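About us

Trumedeo is a small engineering firm in Trudbridge. We build and run robot cells that open, repair and strip used desktop computers. Our customers are refurbishers, school suppliers and recycling firms who have more old machines than they have people to work on them.

We started with taking computers apart. Removing a memory module is fairly easy to automate, as the latches do half the work and the part is often going to be tested or scrapped anyway. Customers then asked whether the same cell could put modules back in, and that became most of what we do. It is also where our worst fault happened, and we are giving it space on this page as it explains how we work now.

What went wrong

In March our cell at the Gikow refurbishing plant was fitting memory to a run of mixed desktop towers. The arm was set to push each module down until it felt a certain resistance, then let go. On one type of board the slots were stiffer at one end than the other. The module went in at a slight angle, the stiff end pushed back, and the software took that as a full seat. The gripper opened and the job was logged as complete.

A module that sits a little high can still pass a quick visual check. When the towers were switched on at the end of the line, some did not start, and a few had burnt contacts in the slot. The plant stopped the cell and rang us. By then 146 towers had gone through on that setting. All of them were pulled back and checked by hand, and 4 boards were beyond repair. We paid for the boards and for the labour.

There was a second problem, and we consider it the more serious one. While the cell was stopped, a technician from our side reached in to free a module that was still held in the fingers. The arm was paused but its drives were live. It moved a short way when the pause timed out. The technician was not hurt. The timeout should never have been able to restart motion with the guard open, and the fault was in our own wiring of the guard switch, which we had changed during commissioning and not tested again.
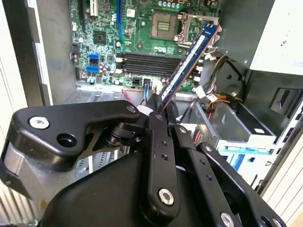 We took the cell out of service and went through the whole insertion routine from the start. The force limit on its own is no longer used to decide whether a part is home. The arm now records how far the module has travelled as well as how hard it is pushing, and the two have to agree with the values stored for that board. If they do not, the gripper backs off, keeps hold of the module and calls for a person. It does not try again by itself. Boards we have no values for are refused.

We ran 2,000 test insertions before the cell went back to Gikow. The first attempts were slow – a good deal slower than a person – and the plant was told that in advance. Some of the speed has been won back, though not all.

On the safety side, opening the guard now cuts power to the drives and sets the brakes. Restarting needs a reset button outside the cell and a clear view of the inside. Any change to a safety circuit, however small, means the full set of checks is done again and signed by two people, one of whom did not make the change. Held parts are released by hand only after the cell has been locked off. We wrote these rules into our contracts, so a customer can refuse to accept a cell that does not meet them.

What we do today

Most of our cells are based on the Cardoso, our own gripper and control unit. It handles memory, drives and expansion cards in standard tower cases. It does not fit processors. The pins and contacts are too easily damaged, and we have not found a method we trust.

We also carry out fault reviews for firms that run robot cells made by others. These are written up in plain language, with the logs attached, and the customer decides who sees them.

Our workshop is behind the old goods yard in Trudbridge. Visits are by appointment, and visitors need closed shoes. The full report on the Gikow fault, including the wiring drawings before and after, can be had from the office on request.

Page last reviewed 2024-09-22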